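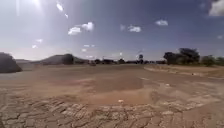
*Cracked mud on the flat ground, with the embankment on the right.*

# Rover club FAQ

I get the same emails every February, when sign-ups open, so I finally wrote the answers down. I run the Vernitside Rover Club, which is an after-school thing for teens who like driving small machines over big empty ground. If your question isn't in here, write to me and I'll probably add it (eventually!).

## What do you do all season?

We build one rover, we break it, we build it again, and then we take it to the Tramura long-distance challenge. The rover is called Cù. It's Gaelic for dog, and it earned the name by wandering off during its very first outdoor test and refusing to come back until the battery gave up.

Half the season is shop work and half is field work. In the shop you'll be soldering, printing brackets, writing code and hunting for the 3 mm hex key. In the field you'll be walking. A lot.

## Do I need to know how to code?

Nope. We need people who can code, people who can use a drill, and people who can keep a notebook that other people can read. That last group is the hardest to find and I will be very, very nice to you if you're one of them.

If you want to learn, we start everybody on the same little exercise: make Cù drive a square and stop where it started. It sounds easy. My own first square looked like a potato.

## What is the challenge, exactly?

Your rover gets a list of waypoints and has to visit them without anyone touching a controller. The course at Tramura is 3609 meters long. You score for every waypoint you reach, and you lose points each time a person has to pick the rover up and turn it around.

There are two kinds of ground on the course, open dirt and pavement, and they need different settings. Teams always want one set of numbers that works for both. I've wanted that too, for years, and I still don't have it.

## Why is cracked mud such a pain?

Look at the plates in the front part of the picture at the top. The big ones have edges that curl up slightly, and there's a dark gap between each one and its neighbor. A wheel with a narrow tread likes to find that gap and follow it, so the rover pulls off its heading a bit at a time. Each nudge is small. Then you check the log and you're way over by the embankment wondering what happened.

What helps us:

- Wide, soft wheels. We run them softer than you'd think.
- Slower turns. Cù pivots fine on a gym floor, but on plates like these it digs.
- Averaging the tilt readings over a longer window, or the rover thinks it's climbing a mountain every time one wheel goes up on a curl.

The smoother, darker patch of earth a little farther out is a different problem. Ground that color might be firm or it might be soft underneath, and color alone won't tell you. We treat dark patches as slow zones and poke them with a stick when the rules allow walking the course first.
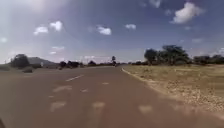
Page 2

## Isn't the road part easy, then?

You'd think so! It's long and straight and you could just point at the horizon and go. But a lot of new teams write a line follower for the road, test it on fresh white tape in a hallway, and then meet real paint. There's one good clean dash in the middle distance, and then nearer to you it's all pale, worn patches that could be old markings or old repairs. A simple line follower will grab any one of those and happily steer toward it.

We switched to the thin white edge line on the right, which is in much better shape, and we use the gravel strip next to it as a backup. Gravel looks speckled to a camera and asphalt looks dull and smooth, so even a pretty dumb texture check can tell you which side you're on. A ninth grader wrote ours in 118 lines. It has beaten every clever thing I've tried to replace it with.

## How does Cù know where it is with nothing around to look at?

There's usually something. On the open dirt we've got the big dark rock on the left and the clump of trees on the right, and on the road there's that skinny tree standing nearly in line with the far end of the pavement. Tall, dark things against a pale sky are about the best landmarks you can ask for.

Please don't pick clouds. Every single year somebody's matcher locks on to a cloud because it's puffy and bright and has great contrast. We now black out the sky before matching, and we lose the sun glare in the upper left along with it, so that's two headaches gone.

## What software do you use?

Forkix, which is our own pile of scripts. It started as a copy of a copy of something an older student wrote and it's grown a lot of legs. New members get their own branch and can wreck it as much as they like. Just please don't push to the main one the night before a run. You know who you are.

We keep the 3000 most recent frames on the rover and write over the oldest ones, so if something weird happens, stop the rover and pull the card. If you let it keep driving, the weird part is gone.

## What does it cost?

The season fee is 209 dollars, and that covers parts, your share of the entry and the van. If that's a problem, email me and we'll sort it out privately. I've never turned anyone away over it.

## What should I bring on field days?

Closed shoes, a hat, more water than you want to carry, and lunch. Shade is a long way off on the flats. Meet at the shop at 7:30 a.m. and be loaded by eight, please. Bring a pencil as well as a pen, and put your name on your charger. I have a drawer full of chargers.

## Can parents come along?

Sure, as long as you stay behind the rover and don't rescue it. This is harder than it sounds! Cù will go sideways, or sit there thinking, and you'll want to give it a little push with your foot. That's a points penalty.

## Can I bring my own robot?

Yes, on open days. It needs a stop button you can hit with a glove on, and you have to show me it works before the wheels touch the ground. Flying stuff stays home.

## My kid is in seventh grade. Too young?

We start at eighth, mostly on account of the tools. Seventh graders can come to open days and drive the old rover, which has one speed and turns left better than right.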